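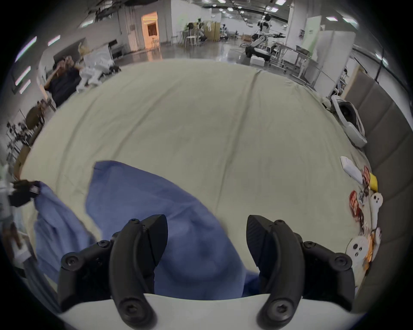

Why did the arm go on pulling when the jaw should already have opened? This was the first question put by a reader of the April draft, and the present report has been reordered so that it is answered before the general account of the work.

Drunby Project: Report on the Timing Fault in Two-Handed Cloth Recordings
Department of Engineering, Griltby College
Submitted 3 May 2018

1. The incident

During a replay trial in April, a robot arm running a recorded folding movement began its outward stroke with the jaw still closed on the garment. The other edge of the garment was held in a bench clamp. The clamp was pulled from its mounting and fell to the floor. The operator pressed the stop button and the arm halted. There was no injury, and the arm passed its inspection the same day.

The trial was entered in the laboratory book as a near miss. All replay work was suspended until the cause had been found.

2. How the recordings are made

Each recording joins two streams of data. The first is the position of the operator's hands, taken from the tracking equipment. The second is the opening of the jaws, taken from the grippers. The Bunby logger, written by an earlier student group, gives each entry a time and stores both streams in one file.

The logger assumes that both clocks start together and are never restarted. No check of this was made in the original program, and we did not add one when we took it over. 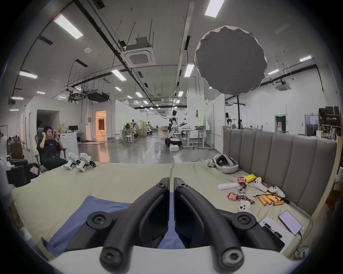
The fault was traced to the changing of batteries in the middle of a session. When a tracking controller lost power and was switched on again, its clock restarted, and the logger carried on without a message. The two streams were then 400 milliseconds apart for the rest of the session. Battery changes were frequent and were not written down. The batteries themselves were kept in a loose pile on the work surface among the controllers, with a black cable lying across them, and used cells could not be told from fresh ones by where they lay. We regard this as a second safety finding, separate from the timing fault: loose cells should not be stored beside cables or cloth, and a box with a lid is now required.

3. Why the fault was not noticed earlier

The error could not be seen in ordinary viewing. A delay of this length is small beside the time taken to smooth and fold a shirt, and most of the movements we recorded were slow. Our viewing program also drew the jaw opening on a separate graph with its own time axis, so the two streams were never compared directly.

A further cause was our own practice. We inspected the opening minutes of each session closely and the remainder only in part. The early part of a session was nearly always sound.
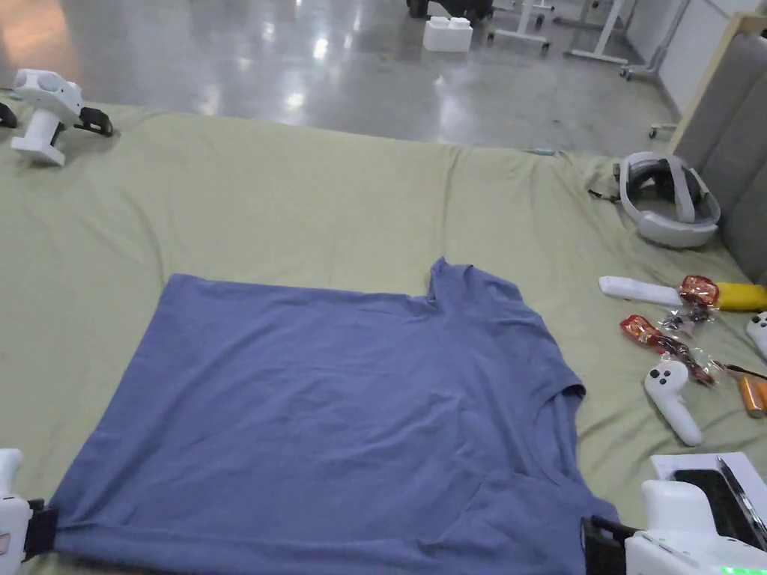

To measure the extent of the problem, we applied the Tjoa alignment test to the whole collection. The test looks for the moment at which the hand slows before a grasp and compares it with the moment at which the jaw begins to close. In a sound file the two fall close together. In a faulty file the gap is constant and easily found.

Of 2249 recordings, 1592 passed. The remainder have been moved to a separate folder and marked as unfit for replay. We chose 100 of the passed files and checked them by eye against the video, and found no disagreement with the test.

We considered correcting the faulty files by shifting one stream. This was rejected for the present. Some sessions may have contained more than one restart, and we could not show that a single shift would repair them.

4. Limits of the test

The alignment test requires at least one clear grasp. Recordings that begin with the cloth already held and end before it is released give it nothing to work on, and these were counted as failures. The number passed is therefore likely to be lower than the number of sound files.
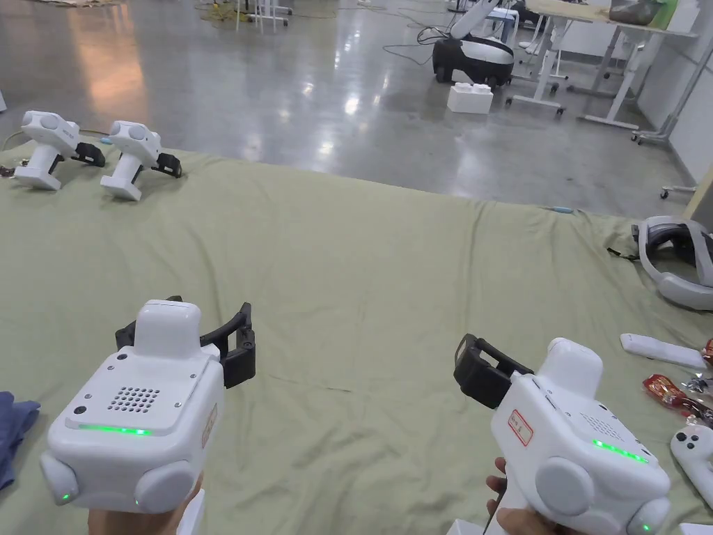

Could the operators have been warned at the time? According to one comment made at the departmental review, a sound or a light at the moment of restart would have saved most of the lost work, and a fault that stays silent should be treated as more serious than one that stops the program. We accept the comment. The logger now ends the recording and sounds a tone whenever either clock moves backwards.

5. Changes made

Batteries are changed only between recordings, and each change is entered in the session sheet.

The operator makes three full closures of each jaw at the start and end of every recording, so that the alignment can be tested at both ends.

The arm's pulling force is limited during replay. The limit was present in the controller from the beginning but had been left switched off.

Garments are no longer clamped to the bench during replay trials. A weighted strip is used and will slide if pulled.

6. Work outstanding

The force limit has been tried with shirts only. Towels and heavier cloth remain to be tested, and replay with these materials is not permitted until the results have been signed off by the laboratory. The revised logger and the list of withdrawn files are held with the project records.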